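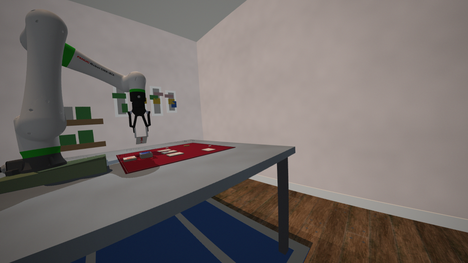 Marlies Mösli wrote to say that her shelf sagged within a month of putting it up, and asked whether longer screws would have helped. They might have, but sagging usually comes from screws that missed the stud, so start there.

How to hang a shelf on drywall

You need a stud finder, a level, a pencil, a drill and four 2 1/2-inch wood screws.

1. Run the stud finder along the wall at shelf height. Mark both edges of each stud, then the center.

2. Hold the first bracket over a center mark. My shelf sits 46 inches from the floor, a good height over a desk. Pencil in the holes.

3. Drill pilot holes slightly thinner than the screws. If the bit suddenly goes in with no resistance, you have missed the stud. Move over half an inch and try again.

4. Screw on the first bracket. Lay the level from it to the next stud, mark the line, and put up the second.

5. Set the shelf on the brackets and fasten it from underneath with short screws. Check that they won't come through the top.

Fill any stray holes with spackle and sand them the next morning. Brackets more than 19 inches apart need a thicker board.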